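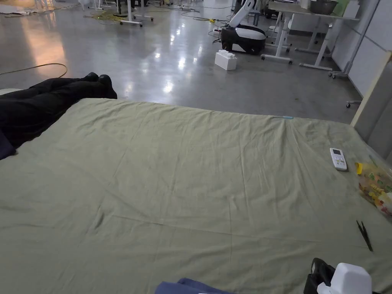
Shoes on the bed, aircon remote within reach. Saturday.

19 August 2023

So I've been sleeping badly since about Easter and I've finally decided to do something about it, and by "do something" I mean I've read far too much of the internet and changed four things at once so I'll never know which one worked. Sorry to anyone who came here for science!

Some background for the new people. I'm a hot sleeper, always have been. I grew up in a fibro house in Orkwood with one wall unit in the lounge room, and on the bad nights Mum dragged all the mattresses in there and we slept in a row like sardines. I loved it. I can still drop off to the sound of an old compressor rattling away, which is probably why I have such strong feelings about air conditioning at night when most of my friends just set it to whatever and forget about it.

Okay, thing number one was the sheets. I'd been using the same microfibre set for years (it was on special, it was a nice colour, I was young). It felt lovely for about ten minutes and then it was like lying inside a raincoat. I swapped to plain cotton percale and the difference was so big I got a bit cross about all the summers I'd wasted. It creases like mad and I don't iron sheets, life is short, so the bed permanently looks like somebody's just climbed out of it. Don't care.

Thread count, while we're here. The lady at Delorme tried very hard to sell me a 900 thread count set and I nearly went for it, but I'd slept on a 700 at my cousin's place and it was heavy and slippery and way too warm. I know people swear by them. If you live somewhere frosty, go for your life.

Thing two was the mattress, and this is where my group chat got involved. I'd put it off because mattress shopping is awful. You lie there under the fluoro lights with your handbag on your stomach while a bloke tells you about coils. My mate Yufang Yao has a theory that you should never go on your own, since you'll always say yes to the first one just to get out of the shop, and that you need to lie on the thing the way you really lie at home. For her that's face down, one knee up, arm hanging over the side. She did this on every single bed in the shop. Fully committed.

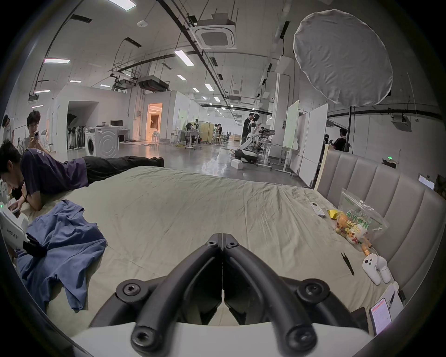 I'm a side sleeper who wakes up on my back, so I ended up going softer than I thought I would. It's the Jiltov, the medium one, and it came with a 36 night trial, which is a strange number and I did ask but didn't get an answer. I'm on night 13. My shoulder has stopped going numb. My lower back was grumpy for the first week and then settled down, and I'm told that's normal when you've been sleeping in a dip the shape of yourself for the better part of a decade.

Thing three is the temperature, and this one's still a work in progress. I used to blast the aircon down to 18 before bed and then wake up at three in the morning freezing, with my throat like sandpaper. Now I put it on 24 with the timer on and a fan pointed at the wall. The fan is a cheap Trandstead pedestal and it clicks on every turn to the left. I've tried tightening everything. It still clicks. I've sort of made my peace with it, though my sister stayed over last weekend and had it switched off before I'd even brushed my teeth.

Thing four is the phone, and I'm not doing well at thing four. The plan was to charge it in the kitchen and buy a proper alarm clock. I bought the clock! It's very cute! The phone is still beside my pillow most nights and I'm still reading about other people's kitchen renos at midnight. I managed two nights in a row this week and slept right through both of them, so I can't even pretend it doesn't help.

I'll do an update in September once the trial's up and I've decided if the mattress is staying. In the meantime, if anyone has a favourite pillow for side sleepers, pop it in the comments please. I've got three at the moment and they're all too tall. No buckwheat ones, I've tried it, it was like sleeping on a bag of gravel.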